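# Idstead robotics club — our sim season in pictures

*Posted December 28, 2018*

Hi all, Lizelle here! I promised the parents' list a gallery before the holidays and, well, the holidays are here. I've kept it short because most of you have already sat through my slideshow (sorry, Nosipho, I know you sat through it twice).

If you're new to the club: we spent this term in simulation. We don't have the budget for an arm of our own, so everyone works in Multirbridge, the simulator the school put on the lab machines, and we take turns on the good computer by the window. The task was clearing a table. You get a basket and a bunch of groceries, and your program has to get things into the basket without flinging them across the room. Sounds easy. My first go sent a can clean through the wall and I laughed so hard I had to leave the lab.

We split into two teams, Stakevska and Swati. Don't ask me about the names, they were picked before I joined and everybody tells a different story. I'm on Swati with Anathi Cele, who wrote nearly all of our grasping code, and Zoi Bakalis, who did the layouts and has very strong feelings about cucumbers. I'd say the render below is my favourite of the lot, mostly for the colours — the green basket against that navy carpet looks so good on the big monitor.
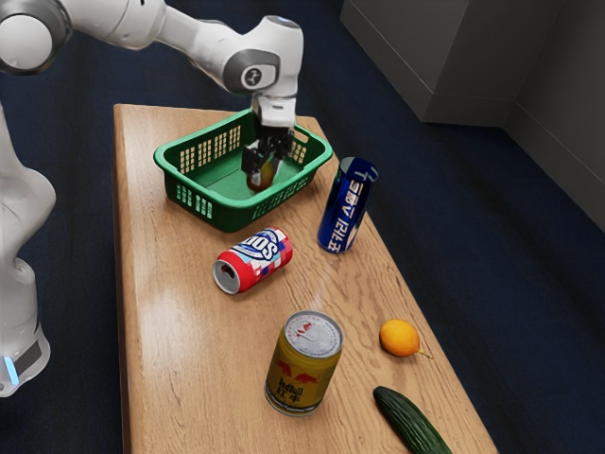 Anyway, back to Zoi and the cucumbers. Long things are a pain. If the fingers close near one end, the other end swings down and catches the rim of the basket, and then you've got a cucumber doing cartwheels. Anathi's fix was to work out the middle first and always come in from straight above. It's slower but we stopped losing vegetables, so I'm calling it a win.

Cans were the other headache. Standing up they're fine! Lying down they roll the second you nudge them, and our early code nudged everything. Team Stakevska got around it by sorting the list so the rollers went first, which I thought was pretty clever (I told them so, through gritted teeth).

We ran 138 practice layouts before the club challenge, and each team got 60 minutes at the computer on the day. Stakevska beat us by 2 points out of 1000. Two! Elmarie Botha did the scoring and I've asked her to check it again, and she's told me to go have a muffin.

A few of you have asked if the little ones can join. Yes, from Grade 6 up, and they don't need to know any programming. Nosipho runs the beginner table and she's way more patient than I am. We start them on moving one piece of fruit from here to there, and by the end of the afternoon they're usually arguing about gripper speed.

Next up is the spring challenge in April, with a longer grocery list and, if Zoi gets her way, eggplants. Sign-up sheet's on the lab door. Bring a pencil, the one on the string has gone missing again.

— Lizelle Moodley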